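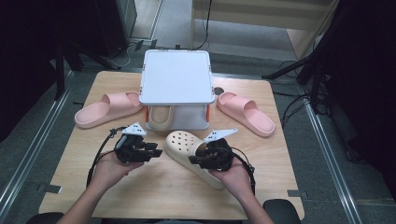 What We Wear Indoors: House Shoes and the Front Door
Final project report, Everyday Life and Material Culture
Miroslava Bednárik
March 18, 2025

Why I picked this

When I was little, my grandmother kept a row of slippers by her front door for guests, and you were not getting past that row in your street shoes no matter who you were. The man who read the gas meter wore them. My uncle, who has enormous feet, wore them with his heels hanging off the back. I never thought of this as a custom, it was just how you went into a house, and then I moved into a dorm and watched my roommate walk straight across the rug in wet sneakers and sit down on her bed with them still on! We are good friends now, but I did have to go stand in the hallway for a minute.

So when we were asked to choose an ordinary object or habit and find out how people feel about it, I knew pretty quickly what mine would be. My question was simple: what do people in our town do with their shoes when they come home, and what do they put on instead, if anything?

How I did it

I wrote a short paper survey and left copies at the Kasside laundromat and in the lobby of the Prukus apartments, where I live now. The manager at Kasside very kindly let me tape an envelope next to the change machine. I got 79 surveys back, and 34 of those people checked the box saying they'd be willing to talk more. I had hoped to interview all of them, but with midterms and a long cold that would not leave me alone, I ended up having proper sit-down conversations with only 2, plus a lot of chatting in the laundromat that I wrote up afterward from memory. My instructor warned me that notes from memory drift toward what you already believe, and I think she's right, so I have kept those apart from the survey answers.

What people told me

Most of the people who answered take their shoes off at home, at least most of the time. I was surprised by how many wrote extra words in the margins. One person wrote "ALWAYS" and underlined it until the pen went through the paper. Another wrote "depends who's looking."

The reasons were more mixed than I expected. I had assumed it would all be about dirt, and plenty of it was, but people also talked about noise (the Prukus floors are thin, as I can tell you from personal experience), about sore feet after a shift, and about the feeling of the day being over. A nurse I talked with at Kasside told me she doesn't feel she is home until her work shoes are off, even if she has been in the kitchen for an hour. I have thought about that a lot.

As for what goes on instead, it was socks, bare feet, slides, clogs, and slippers of every description. Slides and clogs came up over and over with people who take out the trash or walk a dog, and want something they can step into with their hands full. This brought up a whole argument I hadn't planned for, which is whether a shoe that has been to the dumpster still counts as a house shoe. My grandmother would say absolutely not. Several people keep one pair for indoors and another for the porch, and one of my two interviewees has a third pair just for the basement.

The guest problem

My favorite part of the project was asking about visitors. Almost everyone I talked to found it awkward to ask a guest to take their shoes off, including people with strict rules for their own family. They drop hints. They leave their own shoes in a big obvious pile. One older man, who has lived on Peixoto Street since he was 80 pounds and in the second grade (his words), told me he just looks at the person's feet until they understand.

What I would do differently

I would ask about childhood homes on the survey itself, because that was where every good conversation ended up anyway. I'd also leave copies somewhere besides a laundromat and my own building. I tried the Devumura bakery, but the stack got moved behind the napkins and came back blank, and by then it was too late to find another spot. And I would leave a bigger space for comments, as people were writing sideways up the edge of the page.

My roommate, by the way, owns slippers now. I bought them for her birthday, and she wears them to class.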